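Order of payoff, worked through

The store card from Marar had the smallest balance, $956, and the second-highest rate. The Letow card had a larger balance at 3 points more. By strict arithmetic the Letow card should have gone first. I paid Marar first anyway, and I want to set down what that cost.

I built two columns in a spreadsheet. Both assumed the same fixed monthly payment, no new charges, and interest posted at the end of each statement period. The difference over the full schedule came to less than one minimum payment. What I got in return was one fewer due date to track, and the Marar minimum freed up for Letow after 2 statements.

A few mechanical notes. Letow applies anything above the minimum to the highest-rate balance first, so an old cash advance clears before purchases do. My credit union, Hedcombe, lets me split a paycheck on deposit, and I send the card money out that same Saturday. Check the cutoff time — a payment entered at night may post the next business day. 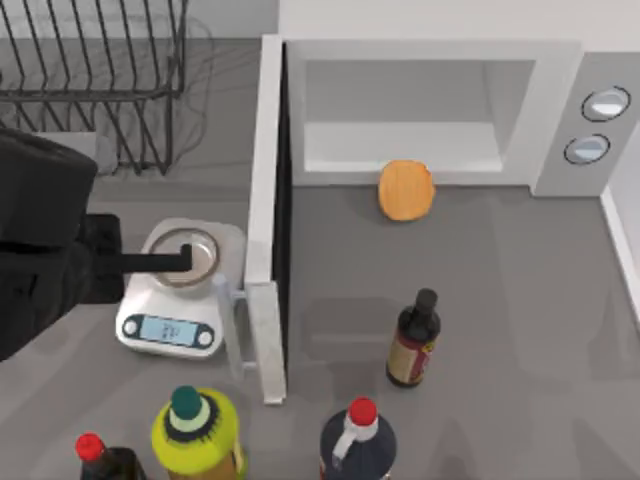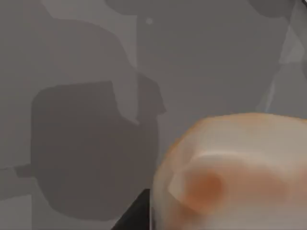 The remaining item is the Cadska loan, which has 6 payments left at a fixed rate. I asked whether paying early would reduce the interest. It would, but only if the extra is marked as principal. Left unmarked, it is held against the next installment and saves nothing. The form for this is on their site under account services, and it has to be filled out each time.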